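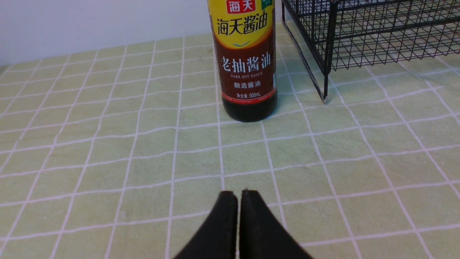
Visits & Open Days

I had been meaning to get out to the Willico open day in Groltport for ages, and I'm so glad I finally did. Zdzisław Ostrowski met me at the door and walked me straight to the kitchen corner, where the talk was all about condiments - dark soy sauce, aged vinegar, the bottles most of us leave crowded by the stove.

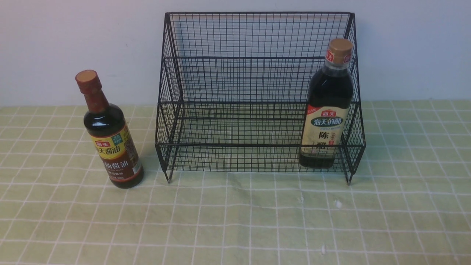 The wire rack comes in two tiers, with a low mesh wall along the front, and I liked it more than I expected to. You can see right through it to the pretty green checked cloth, so it never feels heavy on a small table.

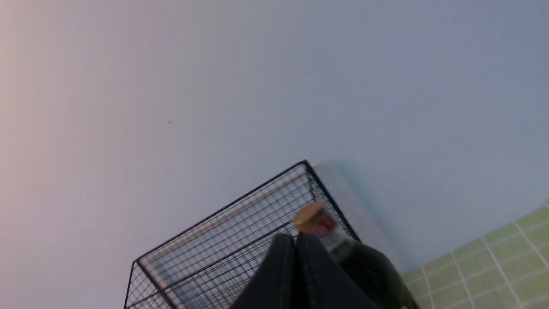 Czesław Borkowska told me she keeps tall bottles on the lower tier at home and little spice jars up behind them. We got to chatting about vinegar dumplings and I lost a good part of the afternoon (no regrets!).

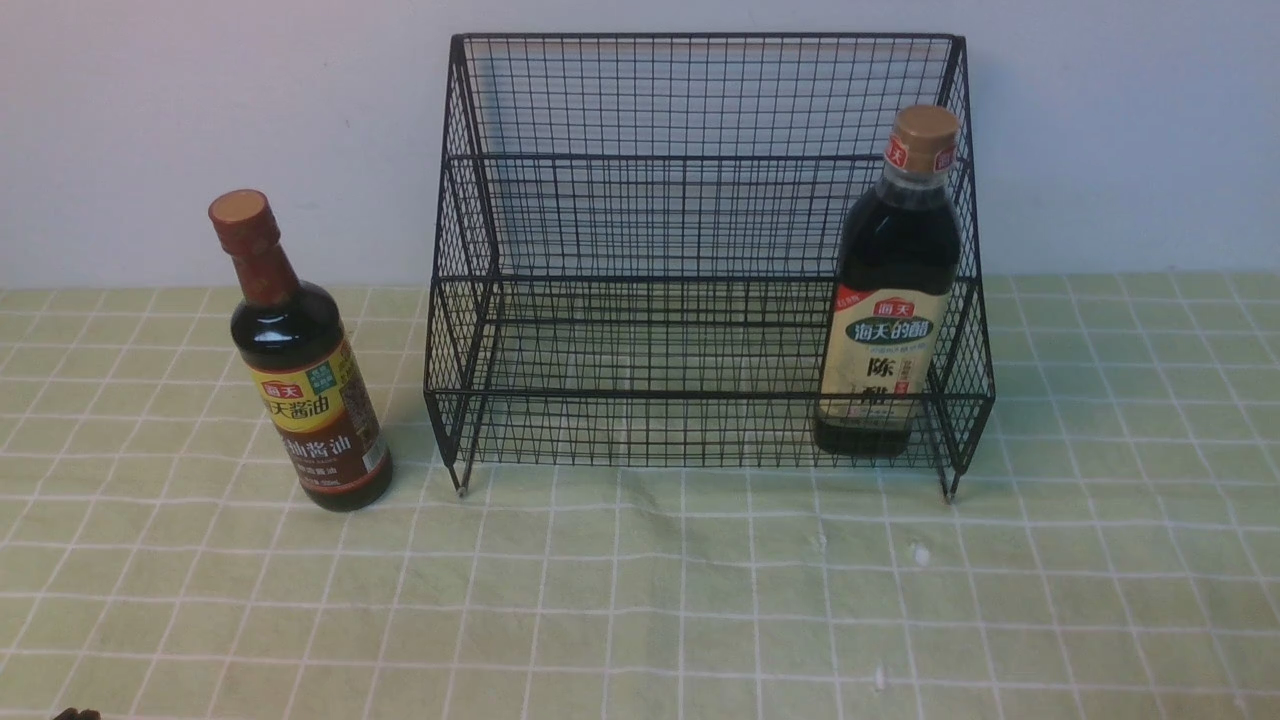 Vinegar goes at the right end in her kitchen too, close to the side panel, and the soy sauce mostly lives out on the table. I came home with 2 racks and a leaflet for the Manzano shelves, which I still have to read.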